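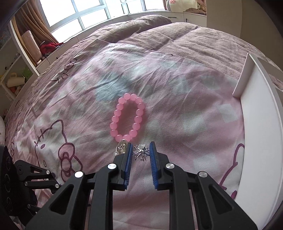
The Mellow hand gripper closing in on the small stuff.

Review: The Mellow handheld gripper, tried at the Marikar open day

I went to the Marikar open day on February 28, 2019, expecting a large orange arm behind a fence, doing something to a car door. Marikar had one, and it was doing that. I gave it the respectful two minutes I give to waterfalls and then followed the signs to the home tasks corner, where visitors were allowed to hold the equipment themselves.

The equipment was the Mellow, a two-finger gripper made by a small outfit called Darkar. You carry it and work the jaws with a trigger. Whatever you pick up, the software keeps a record of how you did it, and a robot arm is later supposed to learn from your example. I have never been an example to anyone, so I signed up for a full slot.

My slot was 40 minutes. Kamrul Bepari, who was running the corner for Darkar, handed me the tool and a card of tasks printed in very large type. The first few are there to make you feel talented. Sponge into bowl. Sock onto sock. The trigger is light, the jaws follow your finger with no lag I could notice, and by the third sock I was giving advice to the woman behind me.

Then comes jewelry on a bed, the one in the photo, and the advice stopped.

A bracelet of round pink beads is the easy half. There is plenty of it to grab, and if you miss one bead you get its neighbor. The little silver charm with the thin wire legs is another matter. It lies nearly flat, it is all points, and the duvet under it (Hello Kitty, heavily creased) gives way as soon as you press down. My first attempts gathered up a respectable amount of bedding and no charm. Kamrul told me to come in lower and slower. I came in lower and slower and gathered the bedding more gently.

What got me there in the end was the pads. Each finger has a blue ridged pad on its inner face, and if you stop trying to pinch the legs and let the ridges find the middle, the thing comes up. I managed it twice and dropped it once on the way to the dish, which Kamrul said counts as data. I have decided to use that line at work.

The build is better than I expected from a company whose brochure was stapled by hand. The fingers are black and angular, hung on parallel linkages full of cutouts, with silver caps at the pivots. The pads stay facing each other as the jaws open and close, so you don't have to guess what angle you'll arrive at. Nothing rattled. The screws are out in the open where you can get at them, and I count that in its favor, having once owned a blender that had to be pried apart with a butter knife.

Complaints. The trigger has no click or stop, so you can't tell by feel how far closed you are, and with small objects that is the one thing you want to know. The grip is shaped for a hand bigger than mine. After 12 minutes my wrist had opinions. And the linkages are wide enough that when you lean over something tiny you spend a good deal of time looking at the tool and very little looking at the tiny thing. I ended up tilting my head like a dog hearing a can opener.

The second half of the visit was a Pirkari arm with the same fingers bolted on, repeating tasks that people had recorded back in September. It did socks beautifully. It did the sponge. It approached a hair clip, thought about it for what felt like a mortgage term, and pushed it off the table. The small crowd applauded anyway – I joined in, out of fellow feeling.

Darkar is asking $109 for a spare pair of fingers. The full kit is priced on request, and I did not request.

If you run a lab or teach a class, the Mellow is worth holding for an afternoon. The pads are excellent, the jaws are honest, and the trigger needs another version. Book the slot early and skip the car door. Coffee was free but ran out before the jewelry.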